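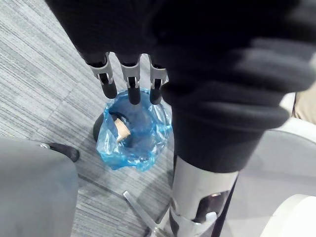
A hand over the office wastebasket. Most of our rules begin at this height.

About Stavotero

We write the house rules for robots that work indoors, near people who have other things to do. Offices, mostly. Somebody buys a machine with two arms, somebody else asks whether it's allowed in the lounge, and then one of them calls us.

Stavotero began in a sublet above a tile showroom in Juhl, with one client and a binder. The binder is now called the Brurnus Code. It has over 700 entries, and we are trying to get that number down. Anyone can write a rule. Getting a facilities manager to read it before lunch is the harder trade.

What we do

We watch ordinary chores and write down what good practice looks like, in words that fit on a card. Emptying a wastebasket takes up 4 pages of the Code. We thought one would do. Then we got into what counts as trash (a cork does, an earring doesn't), how far a hand should stay from an occupied chair, and who decides when a cup is finished.

Our rule on that last point is short: if it's on a table, ask. If it's in the basket, it has been decided.

Bags and baskets

The Code treats the liner and the basket as separate items, each with its own grip rule. Hold the basket by the rim, open end up. Keep the bag clear of the arm joints. Know where the larger bin is before you lift anything, and keep the path to it open. People break all of these daily and we have no authority over them.
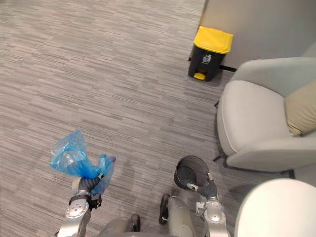 How a rule gets in

Every entry has to survive three things: a desk review, a trial in a furnished room, and a reading by someone who has never worked with robots and would like to go home. The third one kills the most. Our trial rooms at Nunach have carpet and armchairs, and we don't tidy them up to make a rule look good.

A rule that passes stays on probation for 1,000 repeats of the task. We keep the tally ourselves, on paper, for reasons that made sense in the first year.

Bottles get their own section. Thin plastic gives under a firm grip, and a cap is only as good as the last person who closed it. The Code asks for an upright hold and a slow lift – dull advice, and by far the page our clients photocopy most.

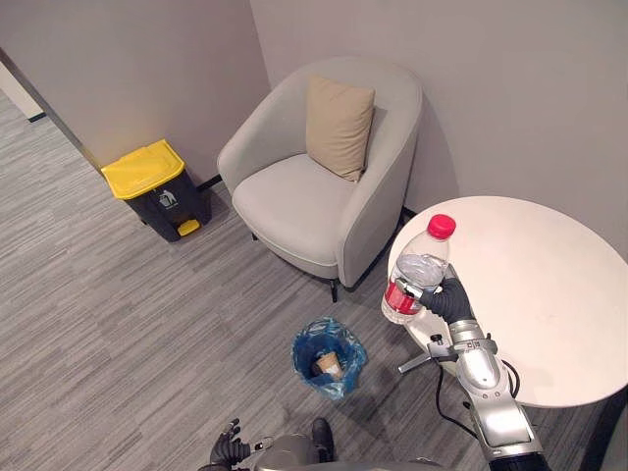 Section on bottles: upright, above the table, no hurry.

Working with us

We don't build robots, sell them or repair them. We do read contracts, visit sites and argue politely about the word "nearby." New clients get a walk-through of their building and a draft set of cards by the end of the month. Office hours start at 9, and the coffee is covered by a separate document.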